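4.2 Aufbissschiene reinigen mit dem Rieger Ultraschallbad

Gilt für Knirscherschienen und Retainer aus der Praxis Woltstead. Für Prothesen bitte Kapitel 5.

1. Schiene kurz unter kaltem Wasser abspülen. Keine Zahnpasta – verkratzt.
2. Wanne bis zur MAX-Linie füllen. Lauwarm reicht.
3. Eine Hultia-Tablette rein, 2 Minuten warten.
4. Schiene in den Korb, Deckel zu, Taste Start. Laufzeit 8 Minuten, schaltet selber ab.

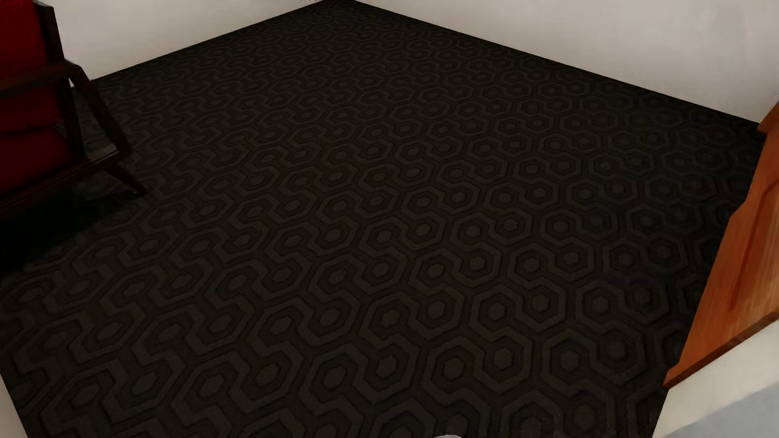
5. Netzstecker ziehen, erst dann Deckel auf. Schiene rausnehmen, gründlich abspühlen, an der Luft trocknen lassen.
6. Wasser weg, Wanne mit weichem Tuch auswischen.

ACHTUNG: Wasser nie über 63 Grad, Schiene verzieht sich sonst und passt nicht mehr. Gerät nicht ohne Wasser starten.

Hinweis: Beläge noch da? Zweiter Durchgang mit neuer Tablette. Danach immer noch – Schiene mitbringen, nicht selber kratzen. Bei Rissen nicht mehr tragen.

Entkalken: einmal im Monat mit Fesham Entkalker, Dosierung steht auf der Flasche. Der Schwinger hält knapp 3000 Durchgänge, danach wird die Reinigung merklich schwächer. Tausch nur über die Praxis. 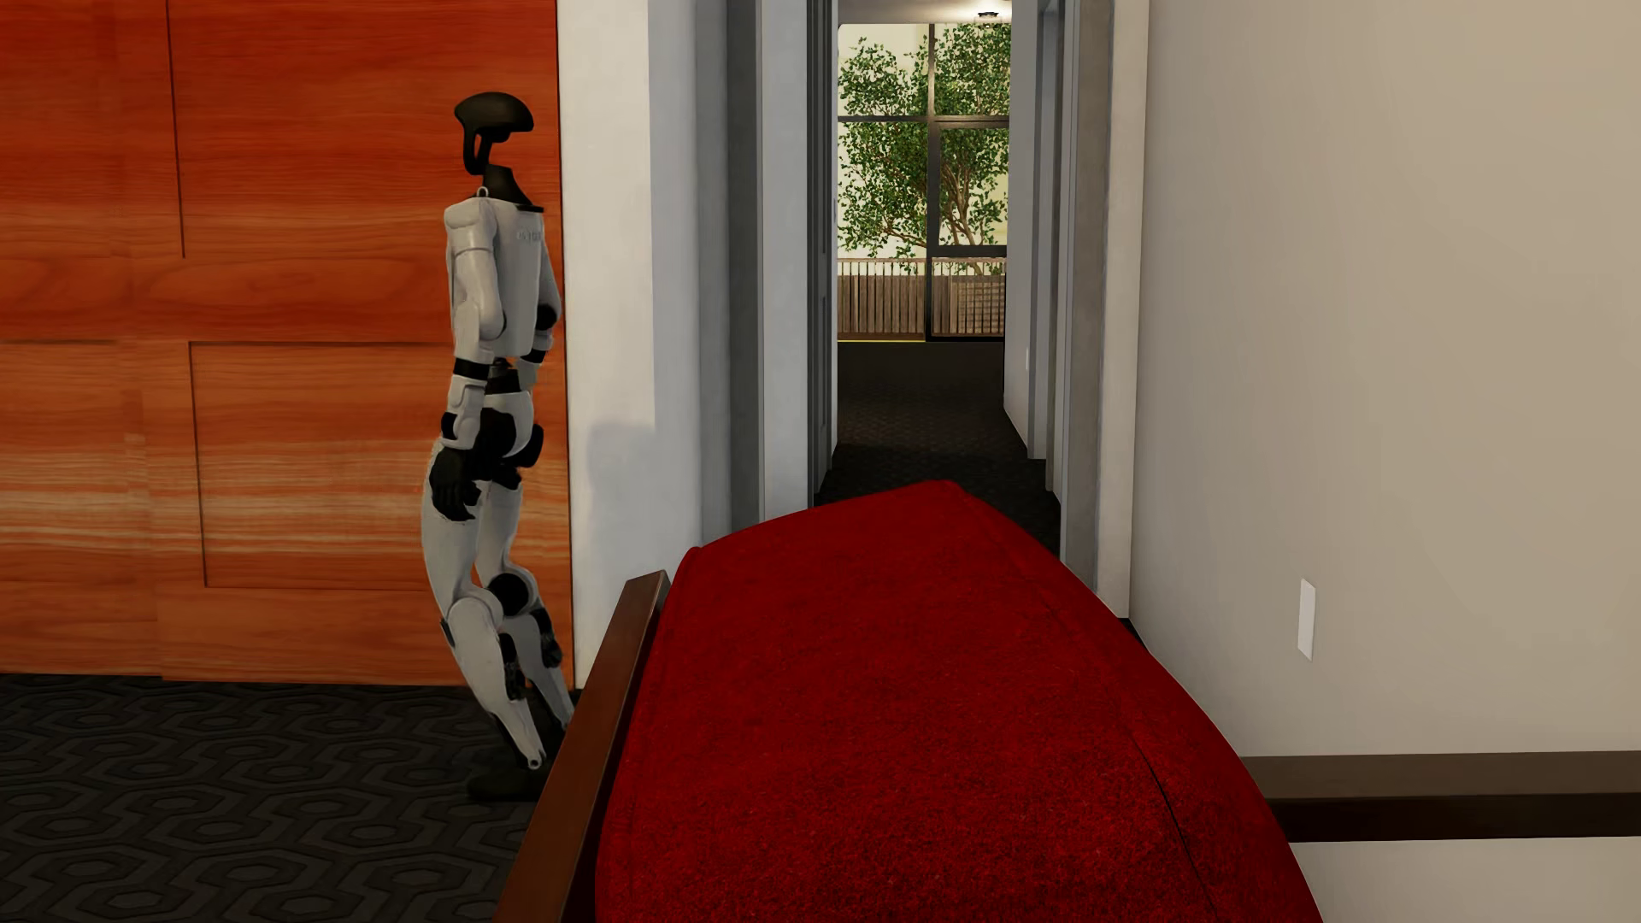 Abb. 2: Humanoider Roboter im Innenraum, Seitenansicht

Fragen zum Gerät: Huguette Delaunay, Anmeldung. Freitag nur bis mittag besetzt. Ersatzkörbe und und Tabletten gibts auch dort.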